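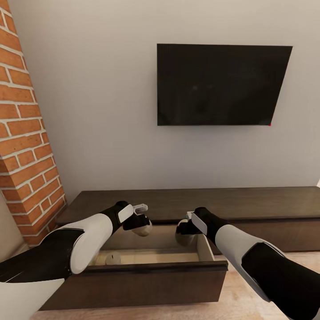

Wall-mounted television above a long, low media console.

Living room furniture joins the line-up as Cilleo reuse shop moves to bigger premises

9 September 2025

Cilleo, the second-hand furniture shop run by the charity Korkidach, is opening a new showroom on the Brolov estate this month, and for the first time it will have room for the big stuff: sofas, wall units, media consoles, dining tables and the sort of sideboard it takes two people and a fair bit of shouting to get through a door.

The old shop on Bahrami Street has been open for 3 years and was bursting at the seams for most of them. In the past twelve months 2,129 pieces of furniture went through it to new homes, 1,241 of them to families and single people setting up home on a low income, who pay a reduced price. Anyone can shop there, though, and always could.

"We've had to say no to lovely things simply because we couldn't fit them in," said Hashini Pramanik, who manages the shop. "Someone would ring up with a great solid sideboard and I'd be looking at a gap the size of a bedside table. I can't tell you how pleased I am to be able to say yes, bring it over!"

The new showroom has 3,000 square feet of floor, a proper loading bay and a workshop at the back, where Mizanur Herath and his team will mend drawer runners, reglue joints and give tired tabletops a fresh coat of oil. There is a long bench by the window for the Thursday repair class, which has outgrown its old corner twice already. The class is free and you can bring your own chair (or stool, or small cabinet) to work on.

Living room furniture will be set out in full room layouts, so that people can see how a unit sits against a wall and get a feel for what would suit their own place. Lutfa Gunawardena, who has planned the layouts, has a soft spot for low storage.

"A long, low unit does so much work in a small flat," she said. "You get the telly above, all the leads and board games in the drawers, and the room still feels open. Measure your wall before you come, and measure your stairs as well!"

Collection of donated furniture stays free within the town. Sofas and armchairs must still have their fire labels attached. Flat-pack items are welcome if they are already built and in sound condition, and a missing knob or handle is no problem at all, as the workshop has tins and tins of them.

Delivery slots will run on weekdays and on Saturday mornings. The Bahrami Street shop will stay open for small items and kitchenware until December.

The showroom is at Unit 6, Brolov estate, with free parking outside and a bus stop at the gate.

Press contact: Elis Ifans, Korkidach

Donations and collections: Sewwandi Gamage, Cilleo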